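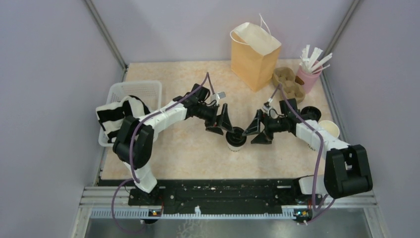 Keegan Dhillon reckoned Savitri simply out-talked the god of death, and our group argued about that for most of a lunch hour! Our project compared three tellings of her story from the Mahabharata, where she follows Yama as he carries off her husband Satyavan and wins boon after boon along the way. I read the longest version twice — the forest chapters are my favourite. Rajkumari Grewal collected retellings from 12 families in Tasstead, and in 9 of them Savitri's cleverness mattered more than her fasting. Next term we want to add Nachiketa, who also questions Yama.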